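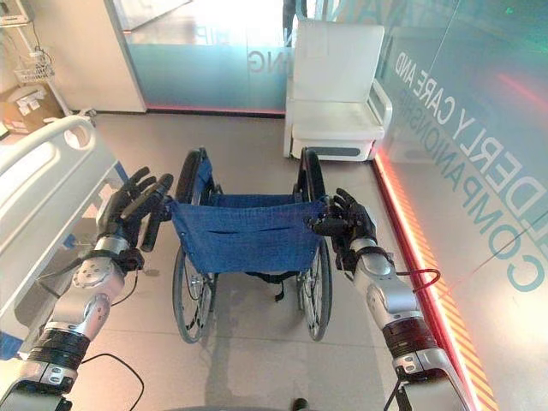
Two robotic hands on the handles of a folding wheelchair.

How does a song get made?

Most bands start a song with one small idea. It might be a few words or a tune someone hums. The singer or guitar player brings it to practice, and the others add their parts.

The drums keep the beat. The bass plays low notes that go along with the drums. Guitars and keyboards fill in the rest.

Next the band goes to a studio to record. Each player can be recorded alone, and each recording is called a track. A person called a mixer makes some tracks louder and some softer. The part of the song that comes back again and again is the chorus. It is usually the easiest part to remember.

By Setsuko Kudo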